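Our game project: Olora
Trudy Prendergast, Semester 1 report, May 7, 2025

So our group (me, Shayne Paewai and Anahera Harawira) made a small puzzle game called Olora. You slide coloured lanterns along a canal and try to get each one home before the lock gates close. We started in January with paper tiles on Shayne's kitchen bench, and the rules changed most weeks after that.

Anahera built the levels and I did the code – most of it twice. My first save file forgot your progress if you quit halfway through a lock, which our testers did not love!

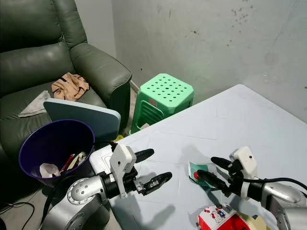
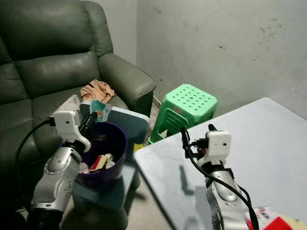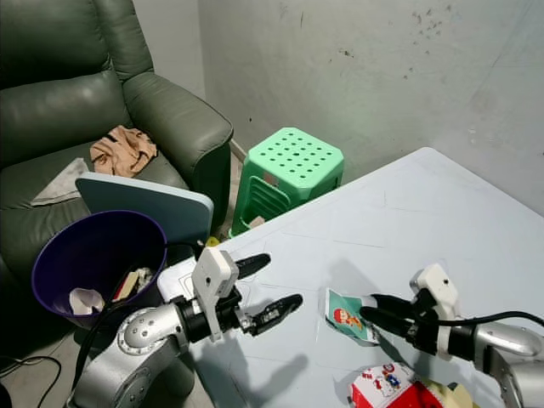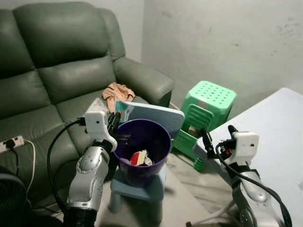

The version we handed in has 76 levels. We had 358 plays logged by then, and level nine was the one people gave up on. Noeline Te Moana, our tutor, reckoned the gates closed too early, so we gave players two more moves and the quitting dropped off heaps.

I still don't like the menu colours (Shayne does, we've agreed to disagree). If we keep going over the break I'd like to add an undo button and a colour-blind mode, and Anahera wants to redo the music from level 40 on.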